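Call for participants: home operators for the Gokedari manipulation study
Sestel Institute, Household Robotics Group
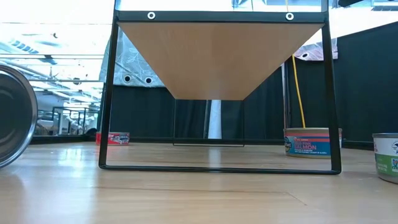 Posted by the Study Coordinator, Household Robotics Group
1/30/21

The Household Robotics Group at Sestel invites applications from members of the public to take part in Gokedari, a study of how robots learn to handle everyday kitchen goods from human demonstration. No technical background is required.

Background

The first phase of the study compared two ways of training a robot arm to pick up and put down tins, bowls and similar items. In the first, the arm learned from 1,000 demonstrations given by trained laboratory staff. In the second, it learned from 800 demonstrations given by people who had never operated a robot before. The second set was smaller and far less tidy, with more pauses, corrections and dropped items. The arm trained on it nevertheless coped better when tins were placed close to an upright or partly hidden behind one. We wish to establish whether this result holds with a larger and more varied group of operators.

What participants will do

Each participant attends two sessions at our Flonell site. After a short introduction, you will guide a robot arm by means of a handheld controller and carry out a series of simple tasks with tinned food, bowls and other kitchen items set out on the floor of the test area. Objects are moved between tasks according to a fixed plan, and you may be asked to repeat a task from a different starting position. A member of staff is present throughout. Mistakes are recorded along with everything else and are of use to the study.

A separate group will be asked to watch recorded attempts on a screen and mark the point at which each one succeeds or fails. Please state on your application if you would prefer this group.

Who may apply

We are seeking 292 participants, of whom 200 will operate the arm. Applicants must be aged 18 or over, have normal or corrected vision and be able to use both hands comfortably while seated. Left-handed applicants are particularly encouraged. Persons employed by Sestel, or who took part in the earlier Gbeho trials, are not eligible.

Payment and data

Participants are paid at the standard Sestel rate on completion of the second session, and reasonable travel costs within the region are refunded on production of receipts. Arm movements and video of the test area are stored under a participant number. You may withdraw at any time before the data are pooled in July.

How to apply

Application forms are available from the Flonell reception desk or by post from the Household Robotics Group. Completed forms should give your preferred days and any access requirements. Places are allocated in order of receipt within each age band.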